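Course notes: Two-arm cell in a shared workshop
Unit 4 – Holding and aligning light furniture parts
Revised 11 Apr 2023

4.1 Scope

Unit 3 ended with both arms homed and the wrist cameras checked. Unit 4 covers the first task in which the two arms touch the same object. The workpiece is a small plastic table, turned upside down, with its legs pointing up. Later units (5 and 6) deal with fitting and removing a leg. In this unit the legs stay attached and the arms only grip, press and release.

The notes assume the cell as built in the Bilora workshop, running the Jiruvel controller software. Readers with a different controller can follow the same order of work but will need to find the matching parameter names.

4.2 Terms

Holding arm: the arm that closes its fingers around the part and keeps its position.

Steadying arm: the arm that pushes on the part from the side. Its fingers do not have to close.

Contact height: distance from the underside of the tabletop to the middle of the finger pads, measured along the leg.

Approach line: the straight path over the last 40 mm before contact. Both arms must be on their approach lines before the speed limit is changed.

Left and right are always given from behind the arms, looking toward the work.

4.3 Setting up the work area

The workpiece rests on black cloth. Cloth was chosen over a rubber mat after the November sessions, when the mat held the tabletop so firmly that alignment errors went straight into the leg. On cloth the table slides a little under side load and the error shows up as movement, which the software can measure. Wrinkles near the tabletop rim should be pulled flat before each run. Wrinkles farther out can be left alone.

Black also helps the segmentation step. The table is white, and the threshold in the Jiruvel vision block is set for a light part on a dark ground. Anyone who changes the cloth must redo the threshold.

Cables need slack. Move each arm by hand through the full range of the task and watch the cable over that range. If it pulls tight at any point, re-route it and repeat the check.

4.4 Calibration record

Each wrist camera has its own calibration file. Do not copy a file from one arm to the other, even if the mounts look the same. The brackets were printed in two batches and differ by more than the tolerance allowed in this unit.

The calibration set used for the current files has 3,259 images. After blurred and badly exposed images were removed, 2,268 remained. The rejected images are kept in a separate folder on the Nallari share and should not be deleted, as Unit 7 uses them for an exercise on filtering.

Recalibrate after any of the following:

– a bracket has been loosened
– a camera has been swapped
– an arm has struck the floor or the other arm
– the residual printed at startup is above the limit on the cell sheet

A residual just under the limit is acceptable for this unit. It will not be acceptable in Unit 6.

4.5 Force limits

The leg is a hollow tube and will deform if squeezed. The finger force on the holding arm is therefore capped at 16 N in the Jiruvel profile named "tube_light". The steadying arm uses the same profile with closing disabled.

The cap applies to the fingers only. It does not limit what the arm itself can push. Side load is limited separately, by the joint torque settings, and these must be loaded after the finger profile. Loading them in the other order resets them to default. This is a known fault in the Tamura driver and has been reported.

Check both values on the status page before enabling motion. The page does not refresh by itself.

4.6 Choosing contact heights

With the table inverted, the leg behaves like a short post fixed at its lower end. A push near the top bends it more than the same push near the tabletop. Two contacts at the same height also leave no room for the fingers, which would collide before either pad reached the tube.

The contacts are therefore staggered. The holding arm takes the upper position and the steadying arm the lower one. The reverse arrangement was tried and works, but the left wrist then comes close to a joint limit when the leg leans toward it.

Select a leg that both arms can reach without either elbow passing over the tabletop. Other legs act as obstacles and must be entered in the collision model. The model shipped with the course files has all four legs as plain cylinders, without the joints at the corners. Add a margin there.

4.7 Procedure

Step 1. Place the table upside down on the cloth. Check that it does not rock.

Step 2. Load the finger profile, then the torque settings. Confirm both.

Step 3. Run the leg detection from the holding arm. Accept the result only if the fitted axis stays on the tube along its full visible length. A fit that drifts off toward a neighboring leg must be rejected.

Step 4. Move the holding arm to the start of its approach line and stop. Move the steadying arm to the start of its own line and stop.

Step 5. Advance the holding arm and close the fingers. Wait for the contact flag.

Step 6. Advance the steadying arm at reduced speed until its fingers press on the leg. Both arms should now be in contact, left above right.
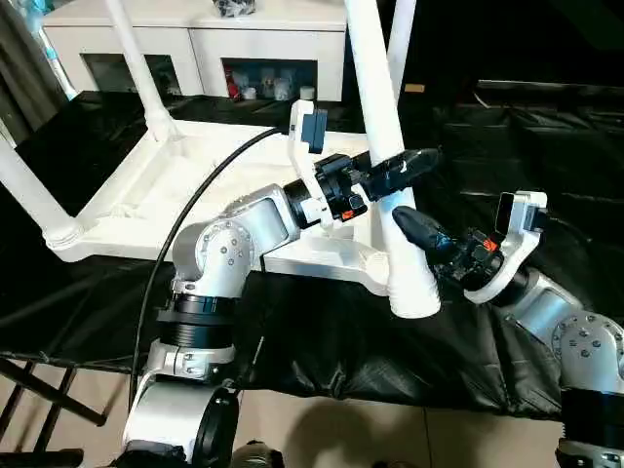
Step 7. Start logging and hold for the set time. Do not adjust the table by hand during the hold.

Step 8. Back off the steadying arm first, along its approach line. Then open the holding fingers and withdraw. Opening in the other order lets the side load push the leg out of the grip and shifts the table.

Step 9. Run the leg detection again and save the difference between the two axes.

4.8 Common faults

Contact flag never set. The pads are usually closing on one side of the tube. Compare the fitted axis with the finger midline and correct the offset in the tool frame.

Table slides during Step 6. Reduced speed was not active, or the cloth was folded under the rim. Repeat from Step 1.

Leg detection returns two axes. A second leg is behind the first along the viewing direction. Turn the table slightly or view from the other wrist camera.

Arms stop with a proximity warning. The wrist brackets are included in the collision model but the cameras on them are not, in files older than the current release. Update the model – do not widen the margin to silence the warning.

4.9 To hand in

One log file from Step 7, the two leg axes from Step 9, and a short note stating the contact heights used and any change made to the supplied settings. Logs recorded with closing enabled on the steadying arm will be returned for a repeat run.

Reading for Unit 5: the Jiruvel manual section on coupled motion, and the Tamura driver notes on torque reset.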